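The Snack Table, and How to Lay It

When I came to live in this country I was surprised that guests were offered biscuits directly from the packet. The packet went from hand to hand, and in the end someone folded the top and put it back in the cupboard. In my parents' flat a guest found a table prepared. It could be very poor food, but it had a mat under it and a tray next to it.

I have been thinking about this since April, when our magazine asked me to write on small hospitality. I do not mean dinners. I mean the things you put out for a neighbour who comes at 4 in the afternoon and says she will stay only a minute.

My first visit was to Graciela Iturra, who rents the rooms above the Druvska bakery and receives more people than anyone I know. She keeps a low table by the window with a mat always on it, also when there is no food. "If the mat is there, people sit down," she told me. "If I have to fetch it, they say please don't trouble yourself, and they go." She has owned the same mat for eight years. It is washed by hand in cool water and dried flat under a heavy book, as the edge begins to lift if it is hung up.

A woven mat is a good choice for a wooden table. The two colours are close to each other and the different surfaces do the work. Cotton is softer, but it moves under the hand and soon it has folds. Plastic is easy to wipe and I have nothing against it in a house with small children. Round mats are more friendly than square ones, in my opinion, for the reason that a round one has no correct side to sit at.

Then there is the question of wrapped food. Many readers will think that a snack in its packet does not belong on a nice table, and that it must be emptied into a bowl. I thought so too. Bok-nam Chae, who ran a guest house for many years, changed my mind. Her guests arrived at all hours, and an open bowl of crackers was soft by the evening. Small packets stayed fresh until somebody wanted one, and a shy guest could put one in the pocket for later.
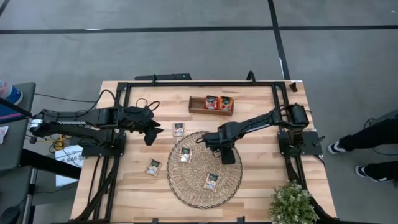 Small packets on and beside a round woven mat, with the red packages kept upright in the tray.

Her rule is to mix lying and standing. The flat, light packets go on the mat or near it, with the printed side up so that everybody can read what they are. Bigger packages stand in a tray at the back. A tray with low sides is best, because you see at once what is inside and a hand can enter from any direction. She also likes to leave a part of the tray free. Guests put their cups there, or their glasses, or the wrapping when they have finished.

I asked her if the packets should lie in a pattern. She laughed at me. In the guest house she had an assistant who made a perfect fan every morning, and no guest dared to take the first one. After that Mrs Chae put them down with one movement of the hand and did not correct them. One a little crooked is an invitation, she says.

Not all agree. Ivana Urrutia, my neighbour, puts everything inside the tray and nothing outside it, so that she can carry the whole thing to the balcony when the sun comes. She uses a tray from Trasine, bought second-hand, and rubs it with oil two times in the year. Her table is striped wood like a chopping board and she will not cover it with any cloth. "I paid for the wood," she says, "so I want to look at it."

For the wood itself, the advice is simple. Wipe the crumbs with a dry cloth first and a damp one after. Lift the mat in the evening, as crumbs will go through a loose weave and stay below. If somebody has spilled tea, dry the mat and the table separately before you put them together again.

I tried all this at home with five guests and what I had in the cupboard. I put out the mat at midday and felt a little foolish. By the evening the packets were eaten and my cousin was still at the table, telling us about her new boiler.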